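Marty and the Long Way to Wamitska
Volume 4: The Dremmont Years
Collected comics by Shanthi Marikar, with commentary by Lutfa Fakir

Paperback, full color inside
Published by Druroner
Usually ships on a Friday

If you've followed Marty from the beginning, you'll know that he set off for Wamitska to return a library book and has been finding reasons not to arrive ever since. The fourth collection picks up on the morning after the ferry left without him, with Marty stuck in the harbor town of Dremmont, short of money, long on opinions, and sharing a rented room above a bakery with a goose who may or may not be a retired judge. It is our favorite book in the series so far, and we say that as people who have read every one of these strips more times than is good for us!

The Dremmont stories were drawn as a weekly strip and later redrawn in part for this edition. Shanthi went back over the early pages and fixed the things that had been bothering her (mostly hands, and the shape of the bakery roof, which used to change from one week to the next), but she left the jokes alone. There are also 12 pages of brand new comics at the back, telling the story of how the goose came by its briefcase. Readers have been writing to us about that briefcase for a very long time, and we hope you'll be pleased with the answer, or at least nicely annoyed by it.

Lutfa Fakir's commentary runs along the bottom of the pages, as it did in the earlier volumes. Lutfa writes the scripts, and the notes read much the way talking to Lutfa does — you start off hearing about a line that got cut and end up somewhere in the middle of a story about a bus. Some of the notes argue with the strip above them. One of them is a recipe for onion soup, and we've made it twice at the office now, and it does need the extra butter.

What's in the book

The complete Dremmont storyline, from "No More Boats" to "Some More Boats"
Twelve pages of new comics, "The Goose at Law"
Running commentary by Lutfa Fakir
A sketchbook section with early drawings of the harbor, the bakery and the three landladies
A fold-out map of Dremmont, with the mistake in the street names left in at the artist's request

The three landladies deserve a word of their own. They came in as a one-week gag about rent and laundry day, and Shanthi enjoyed drawing them so much that they took over most of the middle of the book. Their long quarrel over the clothesline goes on for nine strips, and we've printed it on facing pages so you can follow it without too much flipping back and forth.

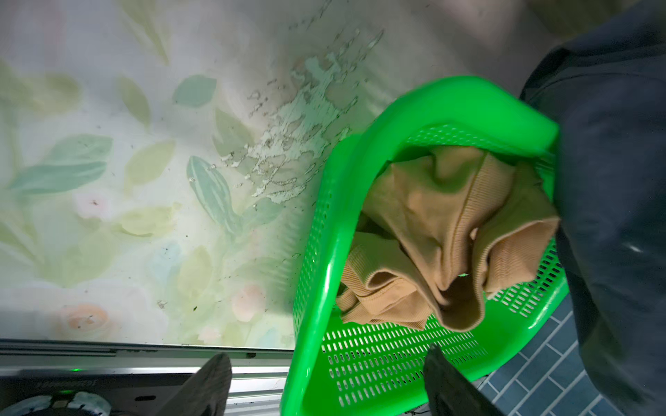
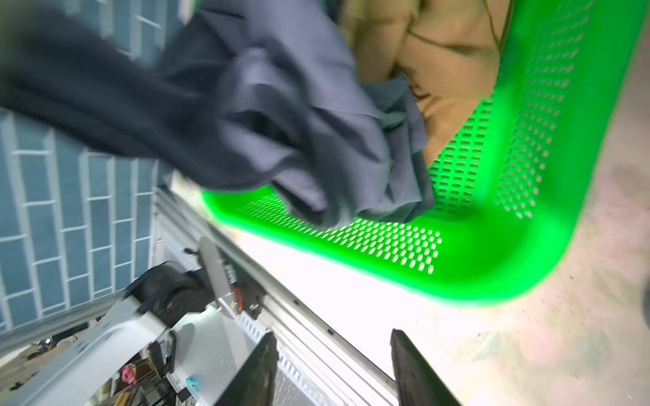
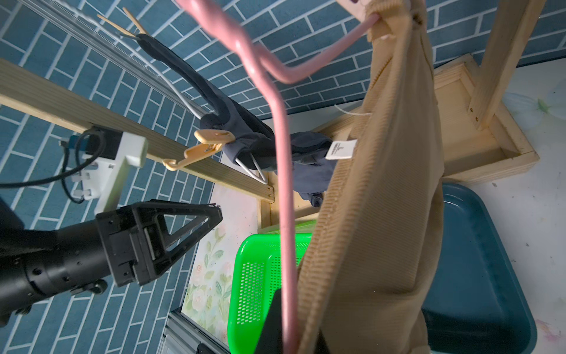

Do I need to have read the first three volumes before this one?
You can start here quite happily. A one-page recap at the front explains who Marty is and what he's doing with the library book, and most of the Dremmont cast is new. The only thing you might miss is a running joke about a trombone, which goes back to Volume 2.

About the printing

We've gone with a slightly heavier paper this time, uncoated, with a bit of tooth to it. The colors come out softer than they do on a screen, and the night scenes in particular look lovely — all those harbor lights over the water. The binding is sewn, so the book will lie open on a table while you eat your lunch. The page size matches the earlier volumes and the spines line up on the shelf, apart from the first printing of Volume 1, which was a touch taller and always will be.

Signed copies

Shanthi signs a small batch of every new volume, and there's a choice on the order form for a signed copy at no extra charge while they last. If you'd like a name written in, put it in the notes box and please spell it out just the way you want it. She'll usually add a little drawing as well. You can ask for the goose, but you may get a landlady, depending on the mood of the day.

Good for

Readers of ten and up, we'd say, though plenty of younger ones have had it read to them. There's some mild grumbling, one fistfight with a scarecrow, and a sad chapter toward the end that parents may want to look at first.

Also in the series

Volume 1: Marty Leaves the House
Volume 2: Marty and the Trombone
Volume 3: The Wrong Ferry

All three are in print. Volume 5 is being drawn now, and Lutfa tells us that Marty can see Wamitska from the top of a hill in it. We plan to open orders in August.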